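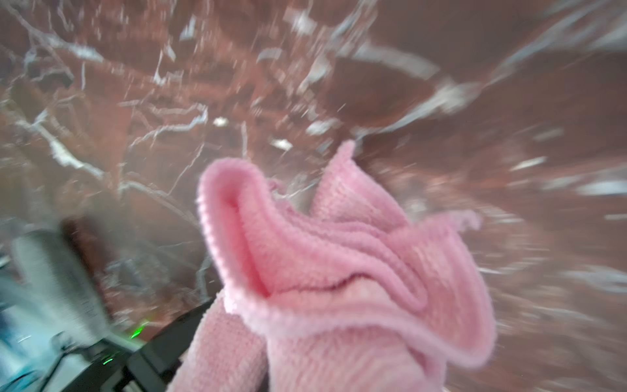 Figure 2. View from the wrist camera during a wiping pass: pink microfibre cloth on brown marble with white veining. Blur in the stone is from motion.

4.3 The open day as an uncontrolled trial

The Triltora open day was held in June, in the lab's ground-floor demonstration room, and was never meant to produce data. We report it anyway. The wiping policy had by then completed 1,969 logged passes on the bench, nearly all of them in front of the same three people, who had learned where not to stand. Visitors had learned nothing of the kind.

The program for the day was simple. A visitor would choose a patch of stone, a member of staff would ask everyone to step behind the tape, and the arm would wipe the patch. Each group was to get 18 minutes. The first group took most of an hour, largely owing to a conversation about grout.

We had picked marble for the work surface because it photographs well, a decision made by people who do not write perception code. The veins are bright, irregular and easily mistaken for smears by a system trained to look for smears. Polished stone adds glare, and in the wrist view a reflected light shows up as a pale spot much like the ones we wanted gone (Figure 2). On the bench we had dealt with this by closing the blinds. At the open day somebody's grandfather opened them, remarking that it was a lovely afternoon.

The policy coped better than its authors. It spent long periods polishing a vein that was already as clean as a vein can be, which several visitors took for thoroughness. One asked whether it could be hired. We have since added a stopping rule based on change between passes, described in Section 5, and the vein has been left in peace.

The cloth was the other difficulty. Soft fabric does not keep the shape in which it is handed over, and a bunched cloth presents folds and hems to the stone where the planner assumes a flat pad. The Imik controller handles this by regulating contact force and making no attempt to model the folds. Okeke, our earlier planner, did attempt it, and would still be attempting it now had we not unplugged it.

Comment cards were handed out by Arif Sikder, who also transcribed them. The most frequent remark concerned speed. Visitors compared the arm with themselves, and generally came out ahead – a comparison we had left out of our own evaluation. A smaller group wanted to know why it did not do the corners. The Tusmont arm can reach the corners. It was told not to, after an incident with a vase that falls outside the scope of this paper.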